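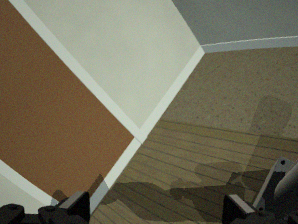 Back from Nillside, finally. Three nights, one bag, no sleep to speak of. Quick notes before I forget.

Stayed at the Tellbridge, top floor, 8 beds to a room. Bed fine. Shower fine if you get up before everyone else — I didn't. Kitchen shuts at ten which is a pain when the bus gets in at half past. Front desk let me leave my bag all Saturday tho, no charge.

Food: the dumpling place on Zawadzka. Went twice. Get the mushroom ones, skip the soup.

Missed the ferry completly. Wrong pier, my fault. Next time I'm booking the early one — and bringing earplugs.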